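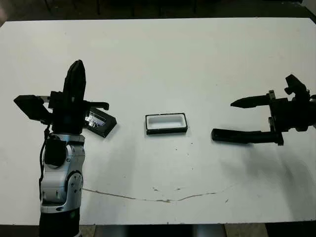 Dark screen, held at an angle. 31 Oct 2024

1/ I want to write a little about my speech therapy, from the side of the client. I am an adult, English is my third language, and I stutter in all of them. Today I finished my first block of sessions at the Clolovis practice in Multenness.

2/ I waited very long before I called. On the phone I block on my own name, so I sent an email instead. They answered by email also, and this small thing made me trust them.

3/ The first session was mostly questions. When did it begin, who in my family stutters, which words do I avoid. I had never said the list of avoided words to another person. It took us most of the hour.

4/ A question I had before: will the therapist try to remove my accent? No. She told me that accent and stutter are separate matters, and we work only on what I ask for. I did not ask for the accent.

5/ We worked on three things. Easy starts on vowels, pausing where the sentence allows it, and stuttering on purpose. The last one I hated. I had to do it in a bakery, on the word "bread".

6/ For homework I read aloud every evening and then I call one shop. Opening hours, a price, anything. I write down only if I said what I wanted to say. I do not write down how many times I blocked.

7/ Some practical information, as people asked me. A session is 60 minutes. My insurance, Drellden, paid after the second letter. The first letter was refused for a missing signature, so please check yours.

8/ There is a waiting list for evening places. I took a morning place and changed my shift. If you can do mornings, say it in your first email.

9/ Do I stutter less? At home a little less, at work the same. But last week in the team meeting I said the long word and did not exchange it for a short one. It was "refrigeration". It took its time.

10/ In November I start in the group, which meets in the Boateng building, second floor. I am nervous for the round where everybody says their name. I will write again after it.

11/ To the person who asked in messages: yes, they see teenagers too, and a parent can sit in the room if the teenager agrees. Please write to the practice for this, I know only the adult side.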